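Bring Back the Shared Lunch Hour

When I started at the Zendton office of Prellow, everyone stopped work at noon. The phones went to a recording, the front door was locked, and for an hour the building was quiet except for the kitchen. At one o'clock it all started up again. I thought it was old-fashioned and a little silly. I was 20 and would have preferred to leave early.

The recording is gone now. Staff take lunch when they can, which in practice means a sandwich beside the keyboard at some point between eleven and three. The company calls this flexible lunch. I have worked under both systems and I think the old one was better, including for the company.

The case for flexible lunch is easy to make. Customers can reach someone all day. A parent can use the time for a school pickup. People who like to eat alone can do so without looking rude. Halima Mabula, who ran our billing desk, made all of these points when the change was proposed, and she was right about each of them. I voted for it myself.

What I had missed was how much got settled at that table. Billing would mention that a customer was unhappy, and someone from deliveries would already know why. Kiprono Tanui learned most of his job over lunch in his first year, from people who were never assigned to teach him. When the shared hour ended, we got a weekly meeting in its place. It had an agenda and it ran long, and people saved their problems for it.

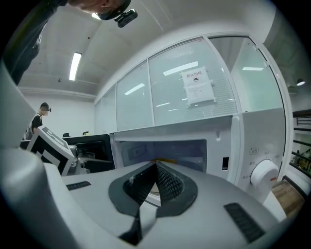

There is also the matter of rest. A break that can be taken at any time can also be put off at any time. If a call comes in at 12:30 and you are the one at your desk, you answer it. Your contract may say that you have an hour, but an hour with a ringing phone in it is work. The locked door took that decision away from us, and most of us needed it taken away.

I know that a hospital or a bus company can't close at noon. Plenty of smaller places can. Athumani, the hardware supplier on Zendaswood Road, still shuts for lunch. Wafula Khaemba has been behind the counter there for years and told me that customers complained for the first month and then came at a different time. I have been one of those customers. It cost me a second trip, and I got over it.

Working from home has made this harder, and I don't think a video call with everyone chewing is the answer. A common hour with no meetings and no messages would still be worth having. Let people spend it with their families, or asleep, or out for a walk. The school pickup can be handled as an exception, as it was before.

Mercy Nyamweya, who manages our office now, has agreed to try it two days a week starting in February. The calls will go to a recording from noon to one. I have offered to record the message.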